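Notes from the budget desk: buy the simulator seats first?

Kwadwo Dogbe

So the robot money came through for September, and before anyone gets excited, no, we haven't ordered the robot! I spent most of Saturday with a spreadsheet, trying to work out what we should pay for up front and what can wait. My answer for now is to put 2,000 dollars into simulator time before we sign anything with Fulden for the two-armed unit.

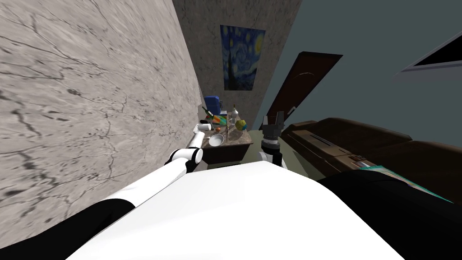
Simulated tabletop work, seen from above the robot's torso.

What I like about starting in software is that the arguments get cheap. We've been going back and forth on table size for weeks (you know who you are), and a small crowded table in a narrow room is a pretty good stand-in for what our clients have at home. Bottles, fruit, a bowl, not much elbow room. If the reach is wrong, I'd much rather hear about it before we've paid for a stand.
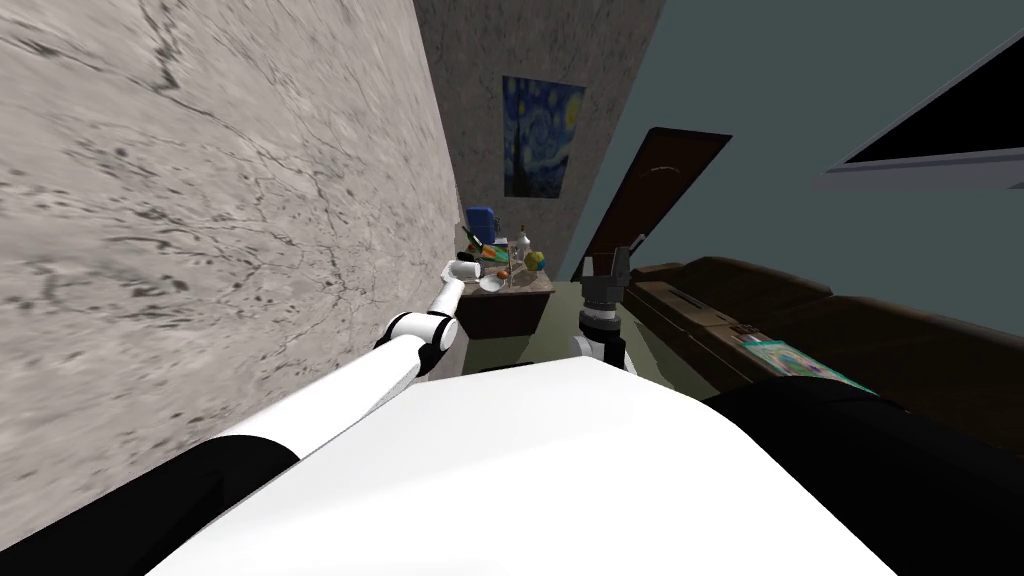 Left gripper over the small table, right gripper pointing up.

Now the quotes. Drindis wants payment for a full year of seats, and Skusteo will bill us by the month with a 15 percent discount if we commit to two quarters. I'm leaning Skusteo, mostly for the flexibility, though their support hours are a bit thin. Appiah quoted too, but they left out training, so I've sent it back and asked for a new number.

Grippers are the line everybody forgets, me included! Fulden's base price covers one pair, and spares have a 17-week lead time.
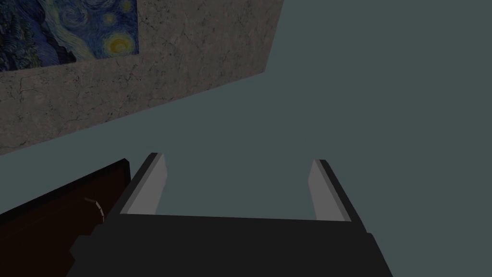 So I've put a second pair in the plan from day one, plus a little for replacement finger pads. It stings, but waiting four months on a part with the whole unit parked would sting a lot more. I've also penciled in 26 hours of setup help, and I could be talked down on that one if somebody in the group has done an install before.
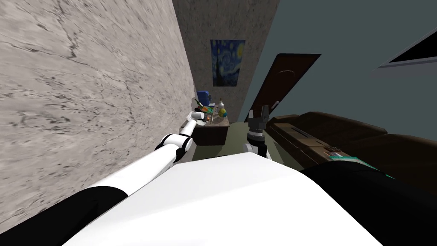 Kwadwo Dogbe

One last thing, floor space. Please go measure your room before the next call, doors and couches included, and send me the numbers even if they're embarrassing. The sheet has a tab for it now. I'll hold off on answering Fulden until I've heard from all of you.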